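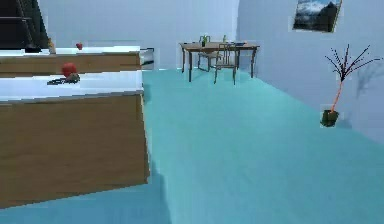
Fig. 1. Kitchen island with white countertop, computer rendering.

Film Sound, Unit 5: Comedy and the Off-Screen Noise

Please read the Lazăr chapter before class. In the short comedy "Skundum" we never see the neighbor Ursu. We only hear him -- a door, a cough, then 16 seconds of silence. The audience laughs at the silence, and I want you to think why.

Terms: diegetic sound (the characters can hear it), non-diegetic sound (only we can hear it), Foley (sounds made later in the studio).

Homework: choose one comic scene and watch it two times, the first time without sound. Write 600 words on what was lost. Send it to Nam-gil Heo before 8/4/22.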